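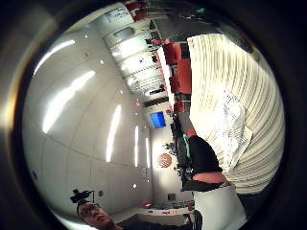 I've been making creature bits for short films for a while now, and the question I get most is how to do a decent rubber monster hand without spending a fortune. So let's make one!

## Start with a glove

Grab a snug cotton glove and stuff it with a wooden hand form (or a friend's hand, if the friend is patient). My friend Siwan Gethin sat through a whole evening of this for our short, *Nirska*, and she's still speaking to me.

## Build it up

1. Brush on a thin coat of liquid latex. Open a window first, the ammonia smell is strong.
2. Let it dry until it goes from milky to yellowish.
3. Tear cotton balls into wisps, lay them along the knuckles and coat them with more latex. Tear, don't cut!
4. Keep going. I like 8 coats on the back of the hand and only 2 on the palm, so the fingers still bend.

Anyone with a latex allergy needs to skip this one completely. Use silicone and a different tutorial.

## Paint

Mix acrylic paint with a little liquid latex so it flexes with the skin. Dark color in the wrinkles first, then sponge a lighter one over the top. Dust everything with baby powder or it'll stick to itself in the box (ask me about the first *Nirska* hand).

For wet-looking claws, use clear nail polish, and put it on last.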